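3.2 Sorting by color before sorting by kind

What surprised us most in the Hullavmont kitchen sessions was how early color took over. We had expected the children to group pretend food the way a shopper does, fruit with fruit. Of the 30 children in the younger group, all but 4 started with color instead, and many kept to it even after hearing the word "vegetable" several times. A lemon and a banana belonged together because both were yellow, and a tomato was welcome to join the apples!

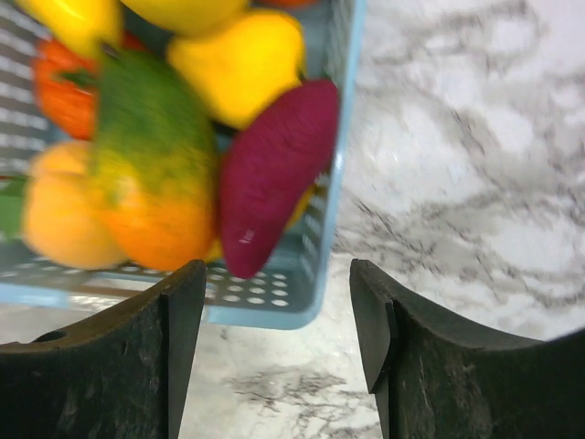

Figure 4a. Toy produce in the light blue basket.

This fits nicely with the parent diaries from Wiltum, which gave us 600 short entries on food words used at home. Color words turned up near food names far more often than words for taste. One child called every grape "a purple" for most of April — a lovely case of a color standing in for a name.

Purple deserves a closer look. Children who had red and yellow firmly in place still wavered on darker shades, and they called the same toy "black," "brown" or "purple" within a single session.
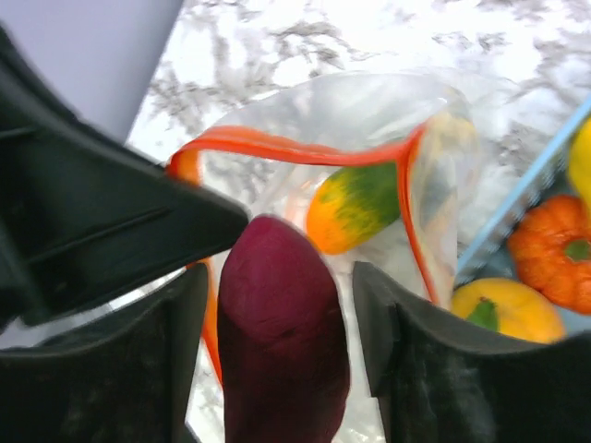 Figure 4b. A rounded item in dark maroon-purple.

Okeke's naming scale has 7 steps, and we scored dark items on it separately. The older group settled on one name quickly. The younger group did so only when a second, brighter item was offered for contrast, and we would love to see this tried with real food.

Containers mattered too. When we asked for things "that go together," several children in the Tenent classroom sorted by what the food would be carried in, a rule we had not planned for and now code as its own category.

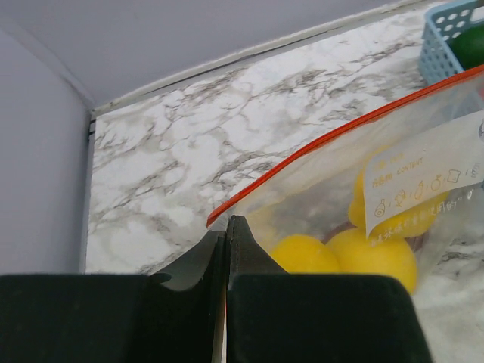 Figure 4c. Clear zip-top bag.

Container sorting is taken up again in Section 5.

Comments (2)

Dela Quartey: Great to see the dark shades scored apart. Did bilingual children waver in the same way?

Garba Onuoha: My daughter still says "a purple" for grapes. Will the diary coding sheet be shared?

Related items
Early color words in home diaries
What goes together? Grouping tasks in preschool
Naming dark shades: a short review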